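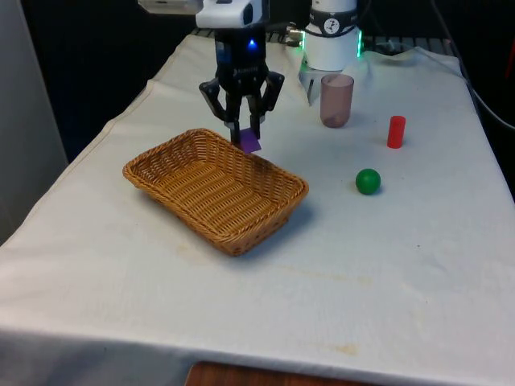

The woman who runs the swap table at Perkine began with baskets, and it was a good while before she let me ask about anything else. She has loved them ever since she was a girl, she told me, and she thinks most of us give up on tidying because we buy lids and labels before we have one decent thing to drop stuff into. "You want a basket you don't mind looking at," she said. Her favorites are the woven, rectangular kind, like the one on the white cloth with the purple piece held just over its far rim, and she'll happily tell you that a rectangle sits against a wall the way a round one never will.

She started in December, with 8 baskets bought from a shop in Suvlow that was closing down, and a spare room full of odds and ends - game pieces, cups without partners, blocks from sets long since broken up. Now people come over from Stidby as well, and last year 291 families took something home. "I thought we'd have a few neighbors and a pot of coffee!" she said, laughing.

I asked how she decides what goes where, and she took her time over that one. Small flat things go in the baskets, because they vanish anywhere else. Cups stay out on the cloth, standing up, where folks can pick them up and turn them over. The cloth itself has to be plain (she tried a flowered one and couldn't find a thing on it).

And if a basket gets too full? "Then you start another basket," she said, and went off to look for one.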